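**Robotique de table -- Flatero ouvre à la commande sa cellule à deux bras pour la manipulation de smartphones**

La société Flatero commercialise depuis mai une cellule compacte à deux bras, destinée aux ateliers de reconditionnement et aux laboratoires qui manipulent des téléphones en petite série. L'ensemble est proposé à 3 962 euros hors taxes, châssis et logiciel de pilotage compris. La livraison est assurée par le distributeur Junetti, qui annonce un premier lot de 100 unités.

Le produit vise un segment étroit : celui des structures qui ne peuvent pas immobiliser une ligne complète pour trier des appareils de modèles et d'états différents. « Nos clients reçoivent des lots hétérogènes, parfois avec leur coque, et le temps opérateur part dans la prise et le retournement », indique Nele Meinecke, responsable produit chez Flatero. La saisie d'un objet plat posé sur un plan reste en effet un cas difficile pour une pince à deux doigts -- l'épaisseur disponible est faible et le verre glisse.

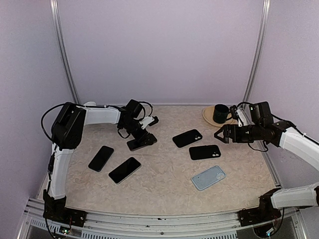
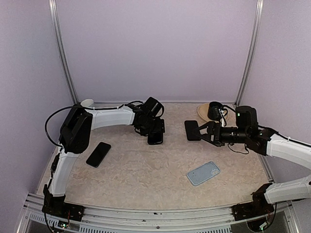 L'argument principal du constructeur porte sur la coordination des bras. Chacun est fixé à un angle avant du châssis, sur le rail en aluminium, ce qui laisse le centre du plan accessible aux deux pinces. Le logiciel accepte des séquences où chaque bras travaille seul et d'autres où les deux pinces se font face, un téléphone noir dans chacune, comme sur la seconde vue. Le passage d'un mode à l'autre se programme par démonstration ou par script. Les parois latérales et le fond, de teinte lavande, sont livrés en série ; Flatero déconseille de les déposer, le calibrage de la vision étant effectué avec ce fond.

Le cabinet Gidlow, qui a évalué une cellule de présérie, se montre plus réservé sur la mise en service. Son rapport relève 23 minutes pour un recalibrage complet après déplacement du châssis, durée jugée excessive pour un poste appelé à changer de table. Firdevs Ersoy, qui a conduit les essais, signale aussi que les câbles des poignets forment des boucles libres et recommande de limiter l'amplitude de rotation dans les réglages. Le rapport ne se prononce pas sur la tenue des pinces en usage prolongé.

Flatero indique qu'un guide-câble sera proposé en option, sans préciser de tarif. La garantie est de 2 ans, pièces et main-d'œuvre, hors doigts de préhension, considérés comme consommables. L'intégrateur Uçar assurera la formation des opérateurs sur site. Une version du logiciel avec export des journaux de tâches est en cours de validation ; elle sera fournie sans supplément aux acheteurs du premier lot.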